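Filed under: Home, Slow Weekends

I spent most of January getting rid of things. The plan was one shelf or drawer a day, 15 minutes each, and no buying storage boxes until the end. I kept to it on most days.

The kitchen was first. I had three graters and two colanders, and a jar of corks I'd moved through two apartments. Linnea Wikström took one colander and the bread machine. The rest went to the thrift store on Aasen Street.
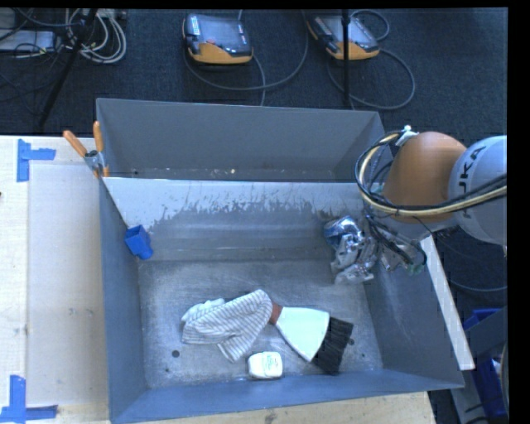

Paper was slower. I had bank statements going back to my first job and manuals for appliances I no longer own. I shredded 40 pounds of it over two evenings and kept one folder for taxes, one for the car and one for letters. The letters I didn't sort. I read a few from Solène Marty and put them all back.

Books I did by weight of guilt. If I had felt bad about not reading it for more than five years, it went. That came to 167 books, mostly novels - plus a set of encyclopedias missing the M volume. The used bookstore in Kallema took a third and gave me store credit, so I'll have to be careful there.

The hall closet still isn't done. It has coats in it that belong to other people, and I need to make some calls first.
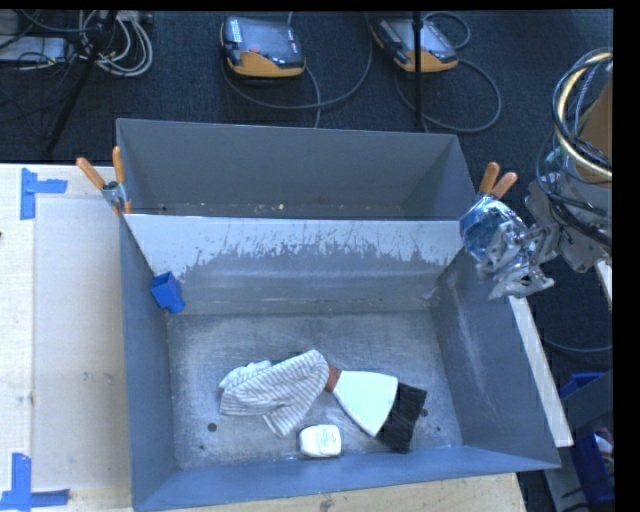
What I'd do differently

Start with the closet. I'd also book the thrift store drop-off before filling any bags, as mine sat by the front door for nine days.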